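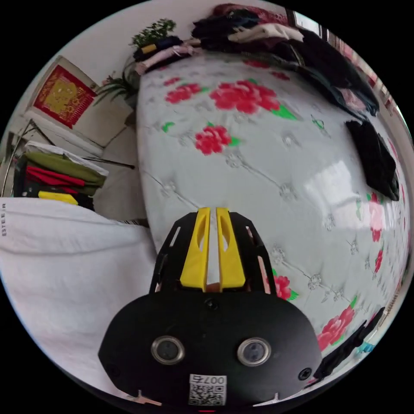 Hand-held gripper, finger slip on folded cloth

rturcotte
Posted 20/03/2018
Second build of the hand-held gripper is together. Black body, open bracket with slotted sides, two yellow fingers with a long slot near the top of each. The fingers are printed, 4 mm thick at the root. Folding at home on a quilted bedspread, I get good closure on thick items and poor closure on thin ones. With a single layer of T-shirt the tips meet, then the cloth slides out as soon as I lift.
Spring is the 227 g one from the Baltby kit. Has anyone run a stiffer one?

k_ngcobo
Stiffer spring won't fix it. If the tips meet and the cloth still slides, you have a friction problem. Put silicone tape on the inside faces and try again before you change anything else.

prerkberg_shop
Disagree. I went from 227 to 959 and the slip went away with bare plastic. Trigger is heavy, but it works.

k_ngcobo
Heavy is the issue. He or she has to squeeze that thing 1,000 times over a weekend. Your fingers also bend at that load – measure the gap at the root with the tips closed.

rturcotte
She. And yes, I measured the gap with a stiffer spring borrowed from the Wudholm build. The tips splay outward under load, so contact moves down toward the base. That would explain some of the slip.

prerkberg_shop
Mine don't splay. What infill?

rturcotte
Thirty percent, printed flat.

prerkberg_shop
Go solid. The slot takes out most of your stiffness near the tip anyway. Shorten it or fill it.

vdm_bench
The slot is there so the finger can wrap a little. Fill it and you lose grip on round things. Van der Merwe's drawings keep it open for that reason. I'd go solid infill, leave the slot, add the tape.

k_ngcobo
Same. Tape first, though. It takes five minutes and a reprint takes all evening.

rturcotte
Tape on, old spring back in. Single layer of T-shirt now holds on most lifts. Pillowcases still slip when I pick near a hem. Solid fingers are on the printer, slot unchanged. I'll post the root gap for both sets when they're done.

prerkberg_shop
Post the trigger force too. I still think you'll end up with the stiffer spring.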